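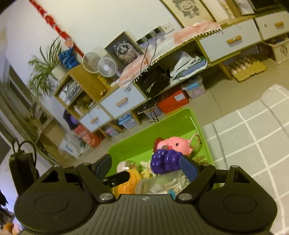
The toy library in Bomley lends to 200 households from two rooms above a former savings bank. Its coordinator has run the cleaning and inspection side of the operation since it moved from Jerkholm, and she agreed to talk on the condition that the conversation stay on process. She asked not to be named, as the library is in the middle of renewing its lease.

The subject was how plastic toys are cleaned, checked and retired when they pass through many homes. Most published advice is written for day care centers, where toys stay in one building and the staff control the schedule. A lending library gets its stock back in whatever state the last household left it.

"A day care knows what happened to a toy on a given day," she said. "We know it left and we know it came back. So the procedure has to assume the worst reasonable case, which is that it was mouthed by a child with a cold and then sat in a hot car."

Every returned item goes first to a quarantine shelf. Hard plastic stays there overnight, fabric longer. The library does not treat the wait as disinfection. It keeps returned stock physically apart from clean stock, and it gives the household time to call about a missing piece before the set is broken down and washed.

Washing is done in a sink with ordinary dish detergent, followed by a separate disinfecting step and a rinse. She was firm about the order.

"Disinfectant does very little through a film of dried juice. People want to spray first because spraying feels like the serious part. The detergent and the brush do most of the work. If I had to give up one of the two steps, I would keep the brush."

The brush matters most at seams. Molded toys are often made in two halves that are glued, welded or snapped together, and the joint collects residue. The library uses soft nylon brushes in two widths and replaces them when the bristles splay. For holes and recesses it uses the kind of narrow bottle brush sold for drinking straws.

For disinfection the library dilutes household bleach according to the label, mixes it fresh each morning and discards what is left at closing. Items are kept visibly wet for the full contact time printed on the bottle. She keeps a kitchen timer on a nail by the sink and does not allow estimates.

"Contact time is the step everybody shortens. You wipe it, it looks clean, you dry it with a towel. At that point you have applied disinfectant and then removed it."

Items then get a clear water rinse and go on wire racks. Towels are not used. The racks were salvaged from a bakery in Quintana and stand at a slight angle so that water runs off the back edge into a tray. Drying takes longer than people expect, particularly in June, when the upstairs rooms are humid and the windows do not help. A box fan runs in those weeks.

Hollow toys are the difficult category. Anything with an opening can take in water, and water that goes in does not always come out. The library no longer submerges bath toys of the squeeze type and has stopped accepting them as donations. Hollow toys with sealed bodies are washed by hand and then shaken next to the ear. If there is liquid inside, the toy is withdrawn.

"We cut several open when we were in Jerkholm, to see. The outside was fine in every case. The inside was black. After that the rule was easy to write."

A dishwasher was tried for one season and given up. It handled blocks and rings well, top rack only, with the heated drying cycle turned off. It handled thin-walled pieces badly. Lids warped enough that they no longer seated, and printed faces lost detail. The coordinator's view is that a dishwasher is acceptable at home for thick, solid, single-material toys, and that it made no sense for a collection where somebody would have to sort each load.

Electronic toys are wiped only, with the batteries out. The battery compartment is opened at every return and checked for corrosion, and the screw is tested for thread wear. A compartment cover that will not hold a screw takes the toy out of circulation the same day, whatever else works.

The inspection that follows washing is written on a card with 31 lines. She declined to share the card in full because it is being revised, but described the general order: structure first, then surface, then parts. Structure covers cracks, flex and loose joints. Surface covers flaking, stickiness and sharp mold lines. Parts covers the count against the inventory sheet, and a check of anything small enough to fit the choke-test cylinder.

Stickiness gets more attention than borrowers tend to think it deserves. Some soft plastics become tacky as they age, and washing does not reverse it. The tack holds dust and hair, and it makes the surface impossible to judge clean. The library had been scrubbing such pieces repeatedly before it accepted that the material itself had changed.

"If it is tacky after two washes, it is finished. I would sooner lose a good toy than keep spending sink time on one that will come back the same."

Cracks are handled without discretion. A crack of any length retires the item. Glue repairs are not made on toys for children under three, and for older groups they are made only on pieces that bear no load, such as a decorative roof on a playhouse.

Sets are stored in mesh bags inside numbered boxes. The library used sealed zip bags until it found condensation in a few of them, traced to pieces packed a little damp. Mesh tolerates that mistake. Small counters and game pieces still go in clear bags, each with a corner snipped off. Labels are on card and tied on, as adhesive labels left a residue that took longer to remove than the toy took to wash.

Retirement runs at 36 items in a typical quarter. Most go for wear, a smaller share for missing parts. The library has an arrangement with a recycler in Clitero that takes polyethylene and polypropylene if the pieces are sorted and free of metal. Axles and springs have to be pulled. Mixed or unmarked plastic goes to landfill, and she made no attempt to put that more gently.

Asked what a family at home should take from any of this, she cut the list down considerably. A household with healthy children does not need to disinfect on a schedule. Wash with detergent when something is visibly dirty, after an illness, and before passing it on. Let it dry fully in open air before it goes back in a closed box. Check battery covers. Throw out anything that rattles with water.

"The box itself gets forgotten," she added. "People wash every toy and put them back into a bin with crumbs and sand in the corners. Turn it over outside, wipe it, leave it upside down for 5 minutes. Then fill it."

The library's current work is on fabric, where the procedure is less settled. Soft toys are laundered warm in a zipped pillowcase and dried on low, and anything with a music unit sewn in is turned away at the door. Dress-up clothes are harder, mostly on account of trim and elastic. She expects to have a revised fabric sheet on the wall by June, and to change it again after that.

Contact the editors | Copyright 2021, all rights reserved | Back to top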